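# How to bind loose newsletters into one volume

I keep the old newsletters of the Nultville walking club, and for many years they lay in boxes. Last winter I learned to bind them at home, and I write the steps down while I still remember my mistakes.

## What you need

- a stack of pages, all the same size
- two pieces of gray board for the covers
- white bookbinding glue (I use Brarnirlow, the slow one)
- strong linen thread and a blunt needle
- an awl, two clamps and a ruler

## Step 1: Sort and press

Put the pages in order and remove every staple. Knock the stack on the table, first the spine side, then the bottom. Press it overnight under something heavy. 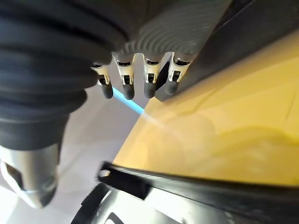 Lau wrote to me after the first version of this page that one night is too short for glossy paper, and that two nights give a much flatter stack. I tried it and I agree.

## Step 2: Mark and make the holes

Draw a line 12 mm from the spine edge. Mark five points on it with equal distance. Clamp the stack and push the awl straight down -- if it leans, the holes on the last page will come out crooked. For a thick stack, work in parts of 29 sheets and use the first part as the guide.
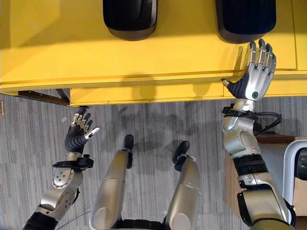 *Didevow Home Binding Notes, no. 4, p. 123*

## Step 3: Sew

Cut thread four times as long as the spine. Start at the middle hole, go to one end, come back, then do the other end. Pull firmly at each hole, but always along the spine, or the paper will tear. Tie the knot on the back side.

## Step 4: Glue the spine and covers

Brush a thin layer of glue on the spine and let it dry. Add a second layer with a strip of cotton cloth on it. Then glue the boards to the cloth, leaving a small gap so that the cover can open.

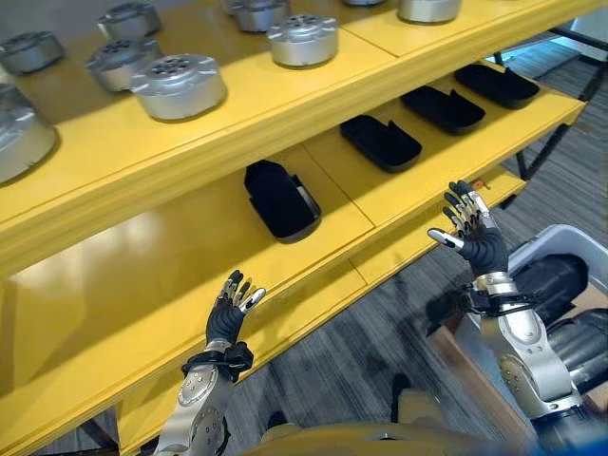 **Can I use ordinary school glue?**
It will hold for a short time, but it becomes hard and cracks when the book is opened often.

Leave the book in the clamps until the next day. Write the years on the spine before you put it on the shelf.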